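Home Data Download Docs Contact

# Stallgate Hearth Listings

Welcome, and thanks for stopping by! Stallgate is a collection of 1,352 product listings for fireplaces, stoves and inserts, gathered from old dealer catalogs and typed up in one consistent layout. It started as a way to compare a few gas inserts for a drafty living room, and it got a good deal bigger than that, as these things do.

If you have ever tried to line up two fireplace brochures side by side, you know the trouble. One gives the width of the opening, the next gives the width of the glass, and a third gives the width of the whole surround and leaves you to work out the rest with a tape measure on the rug. Stallgate puts each of those numbers in its own column, so you can compare like with like (or at least see right away that you can't).

## What you get

The download is a single zip file with these inside:

- `listings.csv` – one row per model, 29 columns
- `makers.csv` – the makers, with their other trade names where we know them
- `notes.txt` – odds and ends that didn't fit in a column

Most of the listings come from three makers: Zataretti, Friesen and Terniton. Zataretti is mostly direct-vent gas, Friesen is wood stoves and a handful of pellet models, and Terniton made a bit of everything, including some lovely electric units with very confusing names.

## A few words about the columns

`width_open`, `width_glass` and `width_face` are all in inches, as printed. We did not convert or round anything. Where a catalog gave a fraction, you'll find it as a decimal.

`heat_max` and `heat_min` are in BTU per hour. For gas models these are input figures, and for wood stoves they are whatever the maker chose to print, so please be careful when comparing across fuels. A blank means the catalog was silent. It does not mean zero.

`fuel` is one of gas, propane, wood, pellet or electric. Models sold for both natural gas and propane get 2 rows, with the same `model_id` and a different `fuel`. This trips people up when they count models, so drop the repeats first if that's what you're after.

`style` is our own call, and I'll admit it's the weakest column in the file. "Traditional" and "rustic" run into each other badly. If you disagree with one of ours, you may well be right!

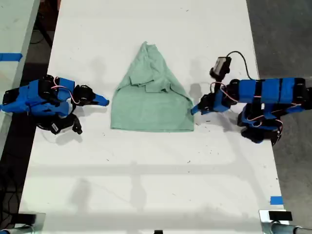 `clearance_mantel` deserves a warning of its own. The figures were copied from catalogs, some of them quite old, and they should never be used to plan a real installation. Use the manual that came with your unit and talk to a qualified installer – a spreadsheet is no place to learn how close your mantel can sit.

## Known problems

- Terniton reused some model names after a redesign. We added a `-b` to the later ones, but a few may have slipped by.
- Finish names are left as printed, so "black," "matte black" and "painted black" all show up.
- Prices are missing on purpose. They were out of date before we finished typing them.

## Version 3

This version splits the old `width` column into the three described above and fixes a batch of Friesen stoves that had height and depth swapped. Scripts written for the older files will need a small change. The next batch of electric models is planned for October.

## Corrections and credit

Please write to Nandi Visser through the Contact page, and include the `model_id` and, if you can, the catalog page you're looking at. You're free to use the listings for study or for your own shopping, with a mention of Stallgate somewhere that readers will find it.

Last updated: July 2024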